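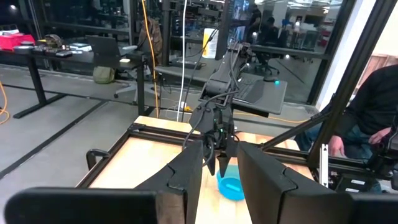

Light wood tops on black metal frames: show me yours!

zaidi_bench
OK I have fallen completely in love with pale planks and a black frame. The yellowish wood makes everything you put down on it look better. Even a bright blue bowl for small bits pops like crazy! I'm building a second bench in February and want the same look, 48 inches wide this time. What are you all using for a finish?

Skorell
Love it. That blue against the pale wood is so cheerful. I used hardwax oil on mine, two thin coats, and it stayed light. Poly turned my last one orange.

mapleandmud
Gonna disagree on oil for a bench that gets real use. Mine had rings all over it in 4 months. Water-based poly, sand with 220 between coats, done. It doesn't go orange if it's water-based.

Skorell
Rings sand out though! Ten minutes and a dab of oil. Try that with poly.

zonton
Can we talk about the diagonal brace between the post and the rear rail? YES. I skipped those on my first frame and it swayed every time I leaned on it. Added a pair on a Wednesday night and it's like a different table.

zaidi_bench
Braces are staying, no question. I'm tempted to leave off the rails that run along the top, though. Worth having?

mapleandmud
Keep them. You can clamp stuff anywhere along the edge.

billudach
Counterpoint, I hate a rail where my forearms go. Sides and back only for me, front edge bare wood with a good roundover. I'm at mine all day and my wrists thank me.

zaidi_bench
Ooh, bare front edge. Stealing that. And I think I'm oiling one half and doing poly on the other just to settle this.

Skorell
Please do, and post it! Team oil.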